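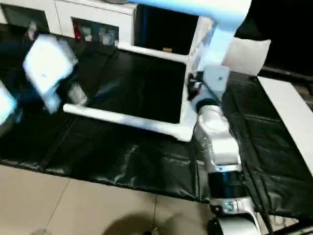 Arm beside the covered table, white rod tray on the sheeting.

Notebook > Losside bench > Equipment planning

September, 14:30

Went through next year's list with Jordan before the quote from Fekete lapses. The second gripper set is 2,128 with fittings. Lionel Cheetham wants it held back until the Catard job is signed off. I'd order now — their lead time was 29 working days on the last lot.

Sheeting: black plastic is fine for the table, but it creases and throws back a lot of light. Priced a matt cover at 300. Put down for 2, one as a spare.

Wrist camera: the link fills most of the view in this pose and the right side goes nearly black. Ask Fasavdale for a price on an offset bracket and a small lamp before we spend anything on a better camera.

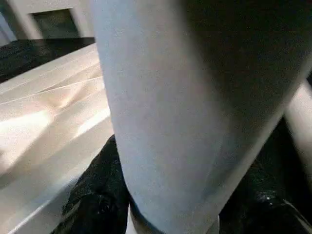
Still to price

Cable clips for the arm
Spare rods for the tray
Carriage from Fekete (not in the quote, Jordan to ring)

Print this page | E-mail this entry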